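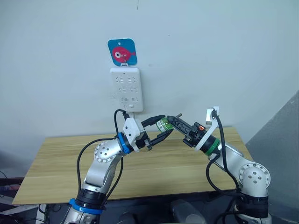 Odair Brito objected at the interim review that the table needed a fixed place for the bottle before it needed another set of rules, and he asked that the group revise its plan accordingly. The present report follows that revised plan. It covers the care of the wooden worktable in the Seok Room at Distby College, Jurport, and the use of the green bottle kept there for wiping it down.

Background

The table is shared by several courses and is in use for most of the teaching day. It has a pale wooden top with a strong grain, and it stands against a light wall with a power strip mounted above it. Before the project began, cleaning was left to whoever noticed that it was needed. Supplies were carried in from the hall closet and were often not returned. In May the department asked for a simple arrangement that students could maintain themselves, and the work was entered under the name Brolberg Table Care.

Aims

The group set out to learn where users expect to find the cleaning bottle, whether they recognize it when it has been moved, and how much solution is needed for the whole surface. The condition of the wood was also to be recorded at the beginning and at the end of the trial. Chairs, floor and wall were outside the scope of the work.

Method

The trial ran for two weeks. A mild soap solution was mixed in batches of 200 milliliters and tinted green, so that it would not be taken for drinking water. During the first week the bottle had no assigned place and was left wherever the last user put it down. During the second week it was to be returned to the far end of the table after each use.

A written questionnaire was given to 13 regular users of the room. They were asked to state where they had last found the bottle, whether it had been standing or lying down, and whether they had read the label before using it. Wiping was done with a damp cotton cloth, following the direction of the grain, and the surface was then dried with a second cloth. Users were asked to wipe along the raised rail at the side of the table as well, where crumbs and pencil dust collect.

A green plastic bottle with a white cap was used throughout. The label is small, and its white and green coloring does not stand out well against the liquid. This point came up several times in the written replies and is taken up again under the recommendations.

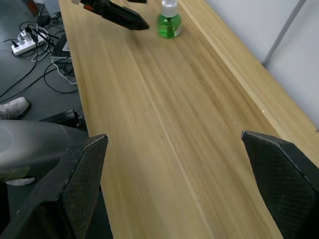
Results

Most users knew the bottle by its color and had not read the label at all. In the first week it was reported in many different spots, including the windowsill and the hall closet. In the second week the replies agreed far more closely, although two users still returned it to the near end, where they usually sit.

One batch was enough for a complete wipe of the tabletop. The wood showed no new marks at the end of the trial. A faint ring from an earlier cup remained and was not treated. Dust along the rail was less than at the start, but the corner nearest the wall continued to be missed.

Limitations

The trial was short, and it took place during a quiet part of the term. The replies rely on memory. The group did not compare different solutions, and the results should not be applied to oiled or painted tables.

Recommendations

The bottle should continue to be kept at the far end of the table. A larger label in dark print is advised, giving the contents and the date of mixing. Cloths should be stored in the same room. The department may wish to repeat the questionnaire during the examination period, when the table is in heavier use. The mixing instructions and blank questionnaires have been placed in the course folder in the department office.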